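October
By Torunn Amundsen
769 shares | 41 comments

The Quiet Comeback of the Office Coffee Round

Ten past three on a Thursday, and the accounts floor at Tarkus has gone missing. Not gone home. They're in the kitchen, nine people in a space meant for four, waiting on one kettle and arguing about a bus route.

Two years ago this didn't happen. Everyone had a pod machine within reach and a paper cup on the desk. Fast, tidy, lonely. Then the lease on the machines ran out and somebody bought a kettle, a jar of instant and a bag of decent ground stuff for the fussy ones. The round came back by itself.

If you never worked in a place with a round, it goes like this. You stand up. You ask who wants one. You're now stuck with six orders and a tray. Tomorrow it's someone else. Skip your turn twice and you will hear about it.
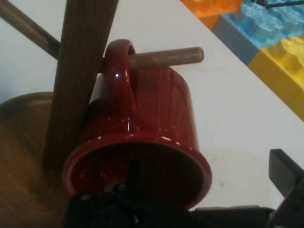 What it costs

Less than the pods, for a start. Tarkus was ordering 2,000 pods a month for one floor. The kitty now is a biscuit tin and people put in what they like. Branent, the packaging firm downstairs, went the other way and signed up for a bean-to-cup machine with a touch screen. It was broken on the day I visited. A man from sales was on his knees with the manual.

Time is the other cost, and managers do worry about it. A round takes twelve minutes if you dawdle, and everybody dawdles. But ask the people in the queue what they talked about and half of it is work. A late invoice. Which client is in a mood. Stuff that would of been a four-line email and two days of waiting.

Tomaszewski, the print shop on the corner, never stopped. They've had a round since before the current owner was born, and the rules are taped inside a cupboard door. No sugar guessing. No leaving the last inch of milk. First one in at seven fills the kettle, and if it's you three days running you get Friday off the rota. 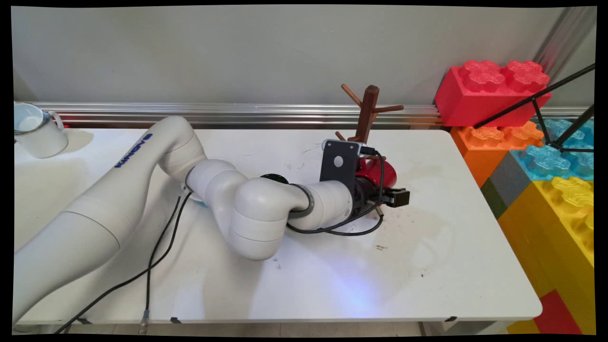
Mugs are where the trouble starts. Paper cups belong to no one, so no one minds. A real mug gets opinions. Tarkus tried a matching set and they were all over the building inside a week -- desks, windowsills, one in the parking lot. What helped was letting people bring there own, and the louder the better. A shiny red one, like the mug in the photo, gets spotted across a room and handed back. A plain white one is gone by lunch. Hooks or pegs help too. An empty peg gets noticed, a gap in a cupboard doesn't.

Over at Dima, a small upholstery workshop, the boss makes the first round every morning herself. Eleven staff, eleven orders, no list. She got mine right on the second visit. Strong, splash of milk, no sugar. I hadn't said a word.

Back to top
Contact the features desk | Copyright, all rights reserved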